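**Re: [handheld-grippers] jaw stays closed after trigger release**

Mayuree Suwannarat wrote:

> Has anyone else had the jaw hold on after the trigger is let go? I've had it three times on the Stenditz units, always on cloth. The log says open. Decha thinks it is the firmware and wants to roll back before we do any more laundry takes.

Mayuree,

Yes, same fault in our set. I went through all 3,687 takes from April and found 14 where the log says open and the cloth is still in the jaw. Please don't roll back yet. Two of ours were recorded on the old firmware.

### What it looks like

It mostly comes up in the two-handed shirt work, where each end of the shirt is held and pulled flat before the fold. One side lets go on command and the other doesn't, so the operator pulls against a closed jaw. The status lights are no help with this. They follow the command and don't read the jaw position. 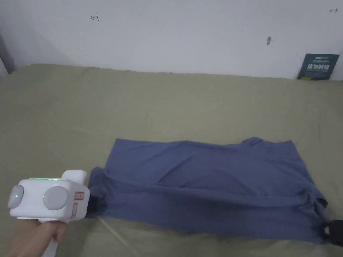
### What I checked

1. Trigger signal. Clean in all 14 takes.
2. Battery. Kamala Menon swapped packs halfway through and it made no difference.
3. Finger pivots. Two units had lint packed in behind the screws. After cleaning, one of them ran 305 cycles without a hang. The other hung again at 114.
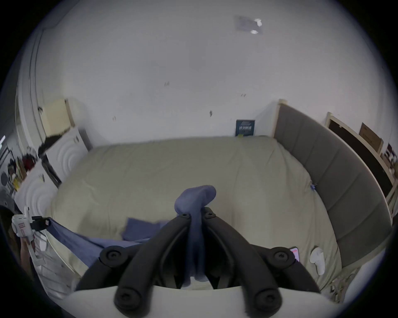 The second unit is why I don't think lint is the whole story. Aitana Sepúlveda took it apart and found one pivot tightened well past the Bresteck sheet, enough that the return spring couldn't pull the finger back under a light load. Ribbed cloth like that blue sock, pinched up between the fingers with the cuff hanging down, is what I'd use to test for it. Thin cotton slips out and hides the problem.

### For now

- If the jaw holds, stop pulling and cut power at the switch - don't pry the fingers with your free hand. Apinya Boonchu got a pinched thumb that way.
- Mark the take as bad even if the fold came out fine.
- Send me the unit number and the torque on both pivots.

Decha, can you hold the rollback until I have Mayuree's numbers?

Song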